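2019-06-19

Spent the morning on the equipment request. The Dotora quote came back at 582 per gripper pair, fingers included, shipping not. Cluven is cheaper on the unit but charges for the mounting plate and has no stock until March. I put both in the sheet and marked Dotora as preferred.

The request now covers a second two-arm table, same layout as the first: green mat, light wood border, arms facing each other from opposite sides, rail along the back. Copying the layout means we can reuse the calibration routine and the trays. Open items are the cables, the power supply, and whether floor space by the desk is enough once the support legs are splayed. Measured it twice. It fits with 6 inches to spare on the aisle side.

Consumables went on a separate line. Small bottles, lidded jars, trays, cloths and cubes cost almost nothing each, but they wear out and get replaced one at a time on somebody's card. Set the line at 80 a month.

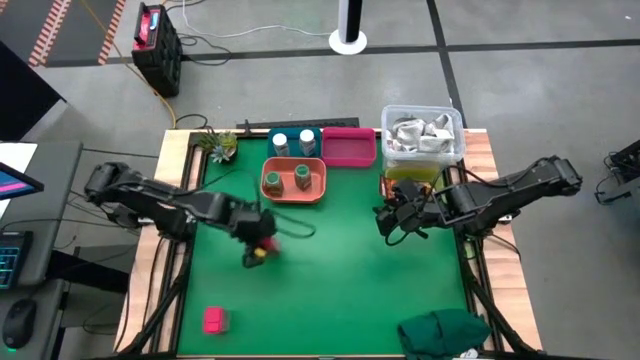

Dehghan wrote back after lunch that the second table should wait, and that the money is better spent on spares for the first. The argument was that one failed wrist motor stops both arms, and that lead time on the motor is up to 50 days. A second table bought without spares gives us two tables that can stop.

Hard to fault. I had spares at the bottom of the sheet as optional. Moved them to the top: one wrist motor, one gripper pair, one set of arm cables. The table drops to phase two. If the Hinard money comes through, both phases go in one order and we save a shipment.

Still need from Dotora: the price of fingers sold separately, and the warranty terms on a unit that has been opened. Asked for both in writing. Their last answer on the warranty came by phone and I can't attach that to a request.

Sheet saved as version 6. Cable lengths tomorrow, then the power budget.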